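Illby Community Radio and Newsletter Group
Minutes of the general meeting, held online, May 23, 2020

Present: eleven members of the group, plus two listeners who had asked to sit in. Apologies were received from the Istiden relay team, who had a transmitter check at the same hour.

1. Minutes of the February meeting

Agreed as a true record, with one correction. The newsletter's print run was 2000 copies, and not 4000 as stated under item 3. The larger figure is what we would like to print by next year, and it was nice to see it written down even by mistake.

2. Matters arising

The aerial cable at the Zukberg mast has been replaced. Reception reports from the north side of the valley are much better, and one listener has written in to say she can now hear the gardening hour in her kitchen without standing on the step.

The complaint about the late bulletin running over into the folk programme has been answered. Both presenters have agreed a firm finish time and have kept to it since.

3. Loss of the local pages in the regional paper

This took up most of the evening, and rightly so. The regional paper stopped its Illby page in the spring, and its What's On column now covers only the three largest towns. Council notices still appear, but they are at the back in very small type and there is no reporting of what was said or decided. Members felt strongly that a place this size should have somebody writing down what its council does.

There was a very good discussion, with nearly everyone speaking. Points made:

The paper is under no duty to keep the page, and writing angry letters is unlikely to bring it back. A polite letter is still worth sending, asking whether they would take copy from us free of charge with our name on it.

We already have people going to the council meetings (on screen, at present) for the radio bulletin. Turning their notes into a written report would add an hour or so of work each time. Two members offered on the spot, which was wonderful.

We must be careful to keep opinion and reporting apart. If we become the only local source, then we have to be fairer than we would need to be as one voice among several. This was said more than once and everyone agreed with it. A right of reply will be printed on page two of every issue.

One member thought we were taking on too much and would rather see the radio schedule filled first. The point was noted, and the chair undertook to bring it back if the written reports start to eat into studio time.

Agreed: to publish a written council report in each newsletter from the next issue, for a trial of 7 issues. Agreed: to send the letter to the regional paper. The secretary will draft it.

4. Listener survey

The results are in and they are really cheering. We had 381 replies, far more than any of us hoped for, by post, by email and through the box outside the Arroyo café. Thank you to everyone who filled one in, and to the café for letting the box stay out while they were closed.

The breakfast programme is the most listened to, followed by the Sunday requests. The weekday afternoon music has fewer listeners than we thought, though those who do tune in are devoted to it and said so at length. A good many people asked for more news from the outlying farms, and for the weather to be read more slowly.

Several replies asked where our money comes from and whether any business has a say in what goes out. The answer is that none does. It was agreed to put a short statement of our funding on the website, with all gifts and sponsorships listed, and to read it on air once a month.

5. Broadcasting from home

All presenters are now recording at home and sending files in. The sound has been far better than we feared, and the technical team deserve a great deal of praise. The main trouble is echo, above all in kitchens and tiled hallways. Some simple advice was shared and will be sent round to all presenters.
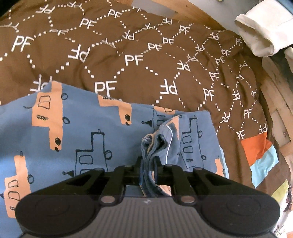
Soft furnishings are the cheapest sound treatment any of our presenters can get hold of, and a bedroom will nearly always beat a kitchen for speech. Sit close to the bed and speak towards it with the microphone between you and the covers. A rumpled quilted duvet like the brown one with the "PF" pattern will do nicely, and there is no need to smooth it out first or to move the children's clothes off it. If the room still rings, hang a second cover over a clothes horse behind your chair. Please record ten seconds of silence before you start, as it helps the editor a lot.

Files should be sent in by noon on the day before broadcast. Two have arrived with the presenter's name and no programme title, so please use both.

6. The children's story slot

Now in its second month and going splendidly. Letters and drawings have come in from as far away as Istiden. The slot will move to a slightly earlier time, before tea, at the request of several parents. Readers are still needed for the summer – anyone with a clear voice and a bit of patience should get in touch. Permission must be had from the publisher before any book is read on air, and the secretary keeps the list of those already cleared.

7. Any other business

The noticeboard at Zukberg needs a new lock. Agreed to buy one.

A member asked if past bulletins could be kept on the website for longer than a month. The technical team will look at the cost of storage and report back.

Next meeting: online again, date to be sent round by email. Items for the agenda to the secretary a week beforehand, please.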